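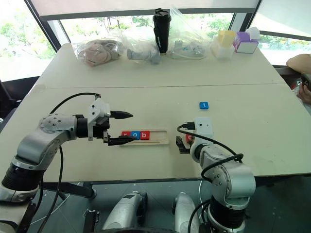

By Marisa Carbone
Opinion | Contributing Writer

The Prendach Town Council will vote in June on a proposal to limit each resident to a single public comment per meeting, to be submitted in writing by noon on the preceding business day. The council should reject it.

Supporters of the measure, led by Councilman Nestor Samonte, present it as a matter of scheduling. Meetings have run late this year. The session on the Longo Street rezoning did not adjourn until 12:40 a.m., and two items on that night's agenda had to be carried over. Mr. Samonte has said that the council "cannot conduct the town's business in the hours that remain after the town has finished talking." It is a fair complaint, and members who hold day jobs are entitled to make it.

The remedy, however, is out of proportion to the problem. Under the current rules, a resident may speak for three minutes on any agenda item and for three minutes more during open comment. The proposal would leave one opportunity in total. A resident concerned with both the school crossing on Fatstead Road and the annual water rate would have to choose between them, and would have to make that choice before the final agenda is required to be posted. The town charter allows the clerk to amend the agenda until 5 p.m. on the day before a meeting. A comment deadline of noon on that same day asks residents to respond to a document that may still change.

The written requirement raises a separate concern. Councilwoman Iveta Brabec, who opposes the measure, pointed out at the last work session that a comment filed in advance cannot answer anything said at the meeting itself. When a developer's attorney tells the council that a traffic study found no effect on side streets, the people who live on those streets should be able to stand up and say what they see at 7:30 in the morning. Public comment was never intended to be a mailbox. The town already has one, and the clerk's office reads it.

It is worth recalling how the present rules came about. Before they were adopted, speaking time was left to the discretion of whoever held the gavel, and the results were uneven. Residents who were known to the chair received ten minutes, and others received one. Former Mayor Cristian Valderrama, no great admirer of long meetings, supported a fixed limit on the ground that the same clock should run for everyone. The petition for that change carried 445 signatures. The present proposal came out of a subcommittee and carries three, all of them belonging to sitting members.

Some defenders of the change argue that the same few people speak at every meeting and that they do not represent the wider public. There is some truth in the first half of that statement. Regular speakers can be repetitive, and a few are rude. But the council has tools for this already. The chair may rule a speaker out of order, may ask that remarks be kept to the item at hand, and may close open comment by a majority vote once an hour has passed. These powers have seldom been used. A council that has not tried its existing rules is in a weak position to ask for stricter ones.

Nor is it clear that public comment is the main cause of the late hours. The minutes of the Longo Street session show that presentations by staff and by the applicant, Cernik Development, took up the first part of the evening, and that council members then questioned one another on a parking formula at considerable length. Much of that exchange could have taken place in a work session. Staff reports could be limited to a summary when the full text has been published in advance. Contested hearings could be given their own night -- a practice the council followed for the library bond and then dropped without explanation.

Marisa Piras, who chairs the planning board, has offered a sensible middle course. Her suggestion would keep in-person comment as it stands, reduce the time to two minutes when more than 20 people have signed up, and move routine approvals to a consent calendar. It would cost the town nothing. It could be tried for six months and dropped if it failed. The council has not yet placed it on an agenda, and members should ask why.

Local government depends on the consent of people who mostly do not attend its meetings. They stay home on the understanding that, should a matter touch their street or their taxes, they may come down to the hall and be heard. The proposal before the council would narrow that understanding considerably. Members should vote it down in June and take up the Piras plan at the following session.

Marisa Carbone served two terms on the Prendach Zoning Board of Appeals. The views expressed are her own.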